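# Marking Out a Work Table with Tape

Project report, October
Juraj Charvát

## Background

The project started with a complaint about our shared sorting table. Several groups use it, and the small parts that get left on it end up mixed together. My group works on the Padix board game, and we lost two of its pieces in the first month. The Jukora group had the same trouble with their beads.

I wanted to find out if a simple grid on the table would help people put things back in the right place. I had a budget of $26 and could not make any permanent change to the table, so painting or engraving was out. Painter's tape was the obvious choice. It comes off without leaving much glue behind, and it can be moved if the layout is wrong.

## Planning

I first drew the grid on paper. The plan was for squares with sides equal to a sheet of letter paper folded short, so that anyone could check the size without a ruler. Marchal, our supplier, had tape in two colors. I chose blue over white for contrast with the table.

I also considered a printed mat. The Brengate mat would have been neater, but it cost more than the whole budget and would have slid around when people leaned on it.

## Method

1. Clear the table and wipe it down with a damp cloth.
2. Let it dry fully before taping.
3. Lay the lines that run away from you first, starting at the far edge.
4. Lay the cross lines over them, pressing down hard at each crossing.
5. Run the back of a spoon along every strip.

I did the taping alone on a Sunday and it took longer than I expected. Tape pulled from a long roll stretches a little, and it wants to curve. If you tear it by hand the ends do not meet cleanly. I marked the far edge in pencil but not the near edge, and that was my main mistake.

## Results

The grid works for sorting but it is not accurate. The lines drift as they cross the table, and the squares came out slightly skewed. There is an uneven join where the pieces of one strip meet.
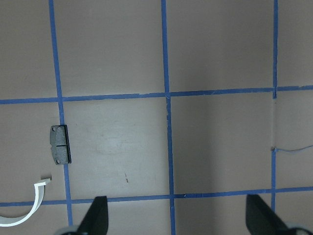 I thought about pulling it all up and starting over. I decided to leave it for the trial, as the squares only have to keep one set of parts away from the next. They do not have to be square in the strict sense. If we wanted to use the grid for measuring, it would have to be redone with a straightedge and marks on both sides of the table.

The trial ran for 7 days. Both groups said it was easier to see whose parts were whose. No Padix pieces went missing in that time, though one week is too short to prove much. The most common complaint was that the squares had no labels, so people had to remember which one was theirs.

## Changes for next time

- Mark both edges before laying any tape.
- Cut the ends with scissors.
- Get a second person to hold the far end.
- Write a letter on a short piece of tape in the corner of each square.

I have enough tape left on the roll to do the table once more.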